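Newsletter > Member Notes > Feeding and Pasture

Soaking hay for horses with metabolic conditions: revised notes

The forage notes circulated by the Stedodby Horse Owners' Group have been revised for members feeding horses with insulin dysregulation or a history of laminitis. The earlier version gave one soaking time for all hay. Naheed Ghumman, who keeps the group's feed records, asked for it to be replaced after members' test results showed wide variation between cuts.

Soaking leaches water-soluble carbohydrate (WSC) from the stem and leaf. The amount removed depends on the grass species, maturity at cutting, water temperature and the volume of water used. It can't be predicted from the colour or smell of the hay. Owners who need a reliable figure should send a soaked sample and a dry sample from the same bale to the lab, labelled separately.

Weigh the hay dry. A wet net holds a good deal of water and its weight says very little about the ration. Submerge it fully in clean, cool water and allow room for the hay to expand -- a tightly packed net in a small tub will leave a dry core. Lift, drain and discard the water well away from drains, dams and grazed areas. Never reuse it for a second net. 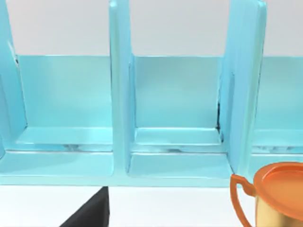 Soaking also removes minerals, chiefly potassium, along with some phosphorus and magnesium. Horses on soaked hay for more than a few weeks should have a balancer matched to the soaked analysis. Ghazala Lashari has offered to go through lab sheets with members at the November and autumn meetings. Bring the full report; the summary page omits the mineral fractions.

Warm weather shortens the safe interval between soaking and feeding. Bacterial counts rise in standing water and continue to rise in wet hay after draining. In summer, soak for the shorter period, keep the tub in shade and remove uneaten hay before the next feed. Hay that smells sour or feels slimy should be thrown out.

Steaming is a separate treatment. It reduces respirable dust and mould but has little effect on WSC, and shouldn't be substituted for soaking where sugar is the concern. Steinar Kragh runs both for a gelding with airway disease, soaking first and steaming afterwards.

Any change of forage should be phased in over at least a week. Horses with active laminitis need a veterinary plan before the ration is altered or reduced.

Corrections to the notes go to Hina Rizvi.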